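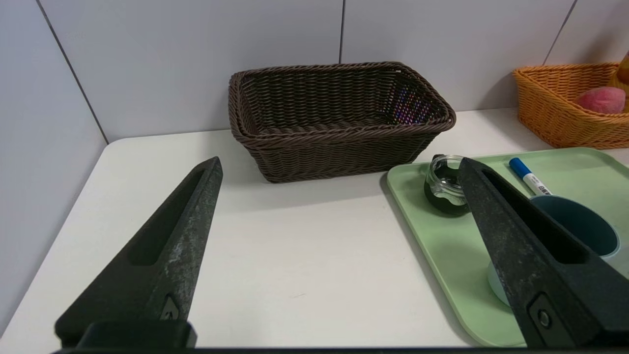

Vareo Finally Put Out the Long Version of "Zistlow"

Home > Newsletter > August > New Songs

OK, first thing this month, and the reason the newsletter is going out so late at night. Vareo have released the full version of "Zistlow," the one they've been closing shows with for what feels like forever, and I've had it on repeat since it showed up in my inbox. If you've only heard the radio cut, you've heard the first half of the song with a fade slapped on the end. The real thing runs more than twice as long and it goes somewhere completely different (I yelped a little when the second bass line came in, and I was on a bus).

Some background for the newer subscribers. Vareo are a four-piece who started out playing very fast, very short songs, and their first EP was over before my coffee was ready. I liked it fine. Then they started stretching out on stage, letting the drummer sit on a groove while the two guitars traded little phrases back and forth, and the songs got slower and stranger and a whole lot better. "Zistlow" came out of that period. I first heard it in a half-full room with a terrible PA, wedged in between two of the old fast ones, and I remember people looking at each other like, wait, is this the same band?

So what's on the new version? The opening is the part you know, with the clean guitar and the vocal that sounds like it was sung from the next room. They've re-recorded it, and the tempo is a hair slower, which I didn't like on the first listen and now prefer. Right where the single fades out, the drums drop away and you get this long stretch of organ with nothing under it. It hangs there. I kept checking whether my headphones had come unplugged on one side, because the organ is panned hard left the whole time. Then the bass comes back in a different key, the snare starts up again, and for the last 3 minutes it's basically a dance track. A grimy one, with handclaps!

The lyrics are still a puzzle to me. I always figured Zistlow was a person, someone the singer used to know, but there's a new verse in the middle that talks about driving through it with the windows down, so now I'm thinking it's a town. Or a made-up town. There's a line about a water tower and a line about a phone bill, and they rhyme better than you'd expect. Write in if you have a theory and I'll run the good ones next month.

The B-side is a remix by Nieto, and I have mixed feelings. Nieto does that thing where the vocal gets chopped into tiny pieces and scattered over a kick drum, and on the right song I love it (last year's rework of the Vuvis single is still in my running playlist). On this one I think it loses the patience of the original. All that waiting around in the middle is what makes the ending hit, and the remix jumps to the good part in the first twenty seconds. It'll go over great in a club. At my kitchen sink, not so much. My neighbor's dog seems to hate it too, if that counts as a review.

Speaking of Vuvis – they're on the fall run with Vareo as the support act, and I'd get there early. Their new stuff is mostly keyboards and one very loud floor tom, and the set I caught in the spring was the tightest I've seen them play. They had a new song near the end with no title on the setlist, just a question mark, and I've been humming it ever since without knowing a single word. I hope that one gets recorded soon.

A few practical things. "Zistlow" is on all the usual streaming places as of this week, and there's a 12-inch coming with the long version on one side and the Nieto remix on the other. The pressing is 2327 copies, hand numbered, and the preorder page was already crawling when I put mine in. Mine is number 84, and I'm more pleased about that than a grown adult should be. The sleeve is plain gray card with the title stamped on it. There's a download code inside, but no lyric sheet, so the water tower question will have to stay open.

As for the album, there's still no word. The band's mailing list says it's being mixed, and it said the same thing back in the winter. I've been keeping a list of the songs they've played live but haven't put out, and by my notes there are easily enough for a record. My wish would be for them to keep the running order loose and let a couple of the long ones stay long. The worst thing they could do is trim everything down to single length again. After hearing what got left off the first "Zistlow," I'm kind of nervous about what else is sitting on a hard drive somewhere.

Anyway, go listen, and give it the whole running time before you decide. Use speakers if you've got them, or headphones that work on both sides. I played it for my sister over the phone, which was a mistake, and she said it sounded like a fridge. She's since heard it properly in my car and asked me to send her the link, so I'm calling that a win.

More new songs below, including a surprisingly sweet acoustic one from a band I'd pretty much given up on. And the listings are back at the bottom of the page – I moved them last month and got a lot of mail about it.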